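Planning and Paying for Automation
Session 7: The equipment budget, or where the money goes after you have spent it

Please read these notes before the seminar. The spreadsheet exercise at the end is due in class, and a spreadsheet with one row in it will be handed back to you with one mark on it.

Where we left off

Last time we followed the Huvard packing line from first sketch to signed order. You will recall that the robot arm was picked in an afternoon and the table it stands on took until September. Keep that in mind whenever a vendor shows you a quote with a single number at the bottom.

The sticker price is the easy part. You ask for it, someone sends it, you gasp, you move on. The costs that sink a project are the ones that come in small envelopes: finger pads, spare screws, cables, a second charger, the foam-lined case, shipping for the foam-lined case. When Hằng Trình ran the numbers for her first cell at Bedine, the purchase order for the gripper was one line. The follow-up orders ran to 17.

Buy the hand before the arm

Most first-time buyers start with the arm, which is like choosing a truck before you know whether you are moving pianos or soup. Start with what has to be picked up. Make a list of objects, the dull ones included, and find out which of them your gripper can hold. A hand-held gripper is a cheap way to learn this. A person carries it to the work, tries the grasp, and records how it goes. You can do a fair amount of this on a table in a room people use, with the milk carton and the mugs left where they were. A small, low item such as a bottle cap is worth more to your budget than a nice big box, as small items are where you find out that you need different fingers.

So plan your spending in this order:

Stage one: hand-held tools and people's time. Budget for at least two tools. One will be in pieces on a bench when you need it.
Stage two: fingers, pads and other parts that wear. Order them with the tools, on the same form, while the person who signs is still in a good mood.
Stage three: the arm, mounting, guarding and power.
Stage four: everything you forgot. Give it a line of its own and a dull name. "Integration" works well.

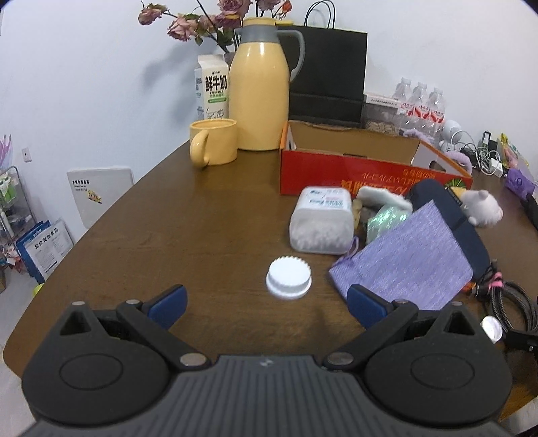
Fermín Fuentealba objects that stage four should come first, and he wants it in the notes that he has never seen a finance office cut a line called integration but has seen plenty cut a line called spares. He would also put the training hours there. I have lost this argument with him twice and have left the order as it is out of stubbornness.

Rent, buy or borrow

Renting makes sense if you can say when you will stop. Few can. Echevarría rented a test cell for a short trial and kept extending it, a month at a time, until the rent had passed the purchase price and the cell still had to go back. Buying makes sense if the list of objects has settled down. Borrowing makes sense if you enjoy writing thank-you notes and returning things with a part missing.

Questions to put to a vendor

Which parts wear out first, and what does one cost on its own?
Can we change the finger pads ourselves, with tools we own?
Does the quote include cables? All of them?
What happens to our data if we stop paying for the software?
Who answers the phone on a Friday?

Exercise

Enent, a small repacking firm, has 421 different items on its shelves and wants to automate the handling of as many as make sense. Draft a four-stage budget. Leave the amounts blank where you have no quote, and write down who you would call to get one. Then choose the seven items you would test first and defend the choice in a paragraph. "They were nearest" has been tried.

Vy La and Hiếu Đỗ present first. Bring a printed copy, the projector in 773 has its own views on spreadsheets.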